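Casual shelf sorter and household tidier wanted, Arnivell, Narira

Hello! I run Arnivell, a very small home and storeroom organising business in Narira, and I need another pair of hands. If you're the sort of person who straightens the jars at someone else's house while the kettle boils (and then feels a bit guilty about it), please keep reading, I think we'd get on.

The job is casual, 19 hours a week to start with, $30 an hour, and most of it happens between 9.30 in the morning and school pick-up time. I've set it up like that on purpose. I did years of work that finished at half past five and I'm not going back to it, so I won't ask you to either.

What we do

People ring me when they can't find things any more. Sometimes it's one linen cupboard, sometimes it's a whole laundry plus the garage plus the room everyone calls the study that hasn't had a desk in it for a decade. We also do small shops and their back rooms, a couple of share houses, and our big regular, the Panganiban building down on Forkness Road, where the tenants have a common store full of cleaning gear and household supplies. That one gets a proper going-over every month and it is my favourite day. There's a decent bakery across the road too, which helps.

It isn't deep cleaning. We'll wipe a shelf before things go back on it and I carry a vacuum in the van, but if somebody wants their oven done I send them to a cleaner I trust. What we do is take the jumble, work out what belongs with what, put it where a normal tired person would look for it, and write it down so it stays that way. The writing down matters. A list taped inside a cupboard door does more good than all the baskets in the world, and I say that as someone who owns far too many baskets.

What your days would look like

You'd meet me at the van or at the client's front door. We have a quick chat with whoever's home, agree on what's off limits (there's always a drawer, we never open the drawer), and then we start at one end and keep going. I like to do one shelf at a time and finish it. I've tried pulling everything out onto the floor like they do on the telly and you end up at two in the afternoon with a hallway you can't walk down and a client on the verge of tears.

So, shelf by shelf. Like goes with like, tall things where they won't hide short things, labels to the front. Leather and shoe care is a good one to learn on, there are usually several bottles and a tube or two mixed in with the soap and the sponges, and they need to find each other.

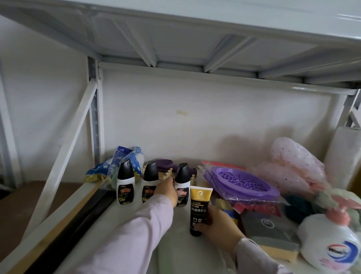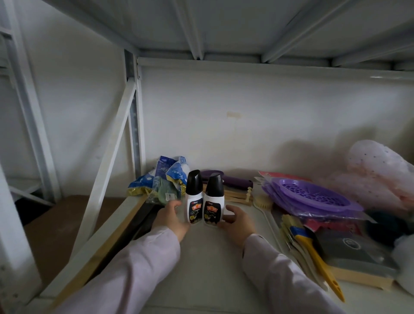
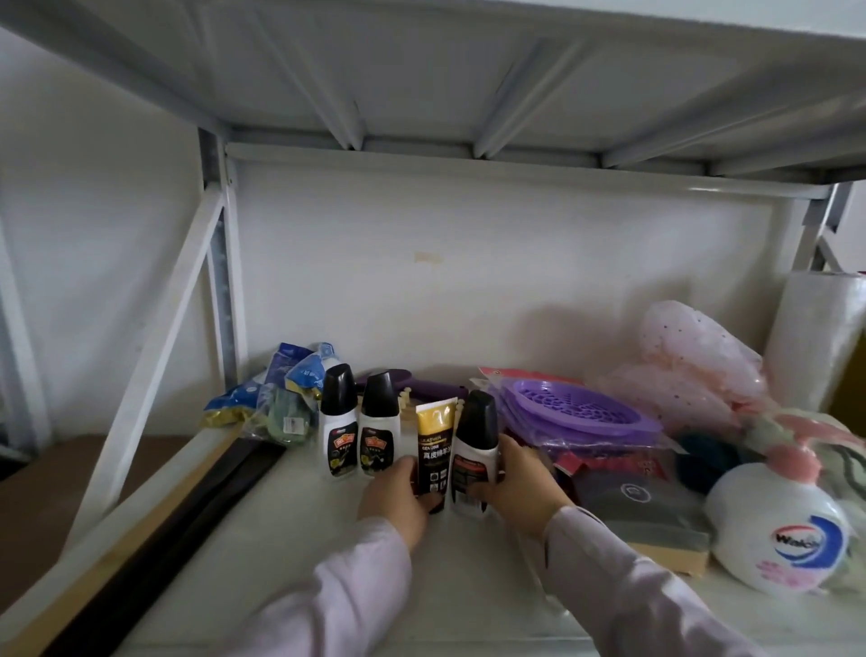 After that come the fiddly decisions, and this is the part where I find out whether somebody enjoys the work or is just being polite. Do brushes live with the polish they're used for, or with all the other brushes? Does hand soap go with bathroom things or with refills? Are the spare sponges kitchen or cleaning? I have opinions on all of these and I'm happy to be argued out of them. (Brushes go with the polish. You'll have to work hard on that one.)

Packets that haven't been opened stay in their packaging unless the client says otherwise. Opened ones get checked for leaks, lids done up properly, and stood upright. Anything soft, so cloths, bags, knitted things, gets folded and moved to a spot where it can't slump over everything else. If you can't read a label, because it's in a language you don't know or it's half rubbed off, ask the client. Please don't guess from the colour! I once put a perfectly nice hand cream in with the car wax and I still hear about it every time I go back to that house.

We throw nothing out without asking. I mean it. Even if it's clearly empty, even if there are four of them. There's a tub for "please look at this" and the client goes through it at the end with a cup of tea.

Who I'm looking for

Somebody patient. Somebody who can be in a stranger's home and be pleasant without being nosy. I don't mind whether you've been paid to do this before. The best helper I ever had came from working in a school library, and before that I had one from a hardware shop who was brilliant at finding homes for odd-shaped things and hopeless at folding. Retail, aged care, childcare, stacking shelves at night, raising a pack of kids, it all counts, and so does just being a tidy person.

You do need to be able to:

Stand for a good part of the day, kneel now and then, and reach a top shelf with a step stool.

Lift a moderately full tub. Nothing ridiculous, I've got a trolley for the heavy stuff and I'd like both of our backs to last.

Write neatly. Capitals are fine. My label maker dies regularly.

Get yourself to Narira. We share the van from there and I drive, so you don't need a licence, though I'd be rapt if you had one.

Put up with scents. If shoe polish, soap powder or camphor gives you a headache then this might be a rough job for you, and I'd sooner you knew that now.

I'll also need a current police check before you start going into homes. If you haven't got one I'll pay for it, just don't let that be the thing that stops you writing to me.

The boring but important bits

Pay is $30 an hour, paid fortnightly, with super on top. You're paid for travel between jobs and for the half hour we spend loading up. If a client cancels on the morning you still get paid for the hours you were down for. I supply gloves, the step stool, tubs, labels and an apron with good pockets. Wear long sleeves if you like, wear whatever's comfy, as long as your shoes are closed in and you don't mind a bit of dust on your trousers.

The first month is a trial for both of us. We start with the easier places, then the Panganiban store once you've got the hang of how I do things. That room holds 2000 items on the stock list when it's full, and yes, the list gets checked, and no, you won't be doing it by yourself. Some people find that part soothing. If you don't, I'll happily swap you onto folding.

School holidays are flexible. Let me know early and I'll book around you. Things go a bit mad in September when everybody gets the spring urge at once, so I'd love to have someone trained up and comfortable well before then. There'll be extra hours going at that time of year if you want them, and no hard feelings if you don't.

How to apply

Please don't send me a four-page résumé. Half a page is heaps. Tell me what you've been doing lately, which days suit you and which don't, and then describe one cupboard, shelf or drawer in your own place: what's in it, what's annoying about it, and what you'd do with it if you had a free morning. It can be a shocker. I read every one of these and they tell me far more than a list of previous employers does.

You can drop your note through the door at Arnivell, 43 Forkness Road, Narira (green letter slot, give it a good shove) or use the contact form on this page and put "shelf sorter" in the subject so it doesn't get lost among the quotes. If writing isn't your thing, ring and leave a message with a number and I'll call you back after 4 pm, once I'm out of other people's cupboards.

If it sounds like a match I'll ask you along for a paid two-hour try-out, just the two of us and one set of shelves in my own store. Bring a drink bottle. I'll bring something from the bakery, so tell me if there's anything you can't eat.

I'll leave the ad up until I've found the right person, and it'll come down the same afternoon, so if you can see it, the job's still going. I answer everybody, though it can take me a week when we're flat out.

Oh, and if you don't want the job but reading this has made you think about your laundry, the booking form is under the same contact page. I've got room for a couple of small jobs at the moment, cupboards and single rooms only please, garages have a waiting list.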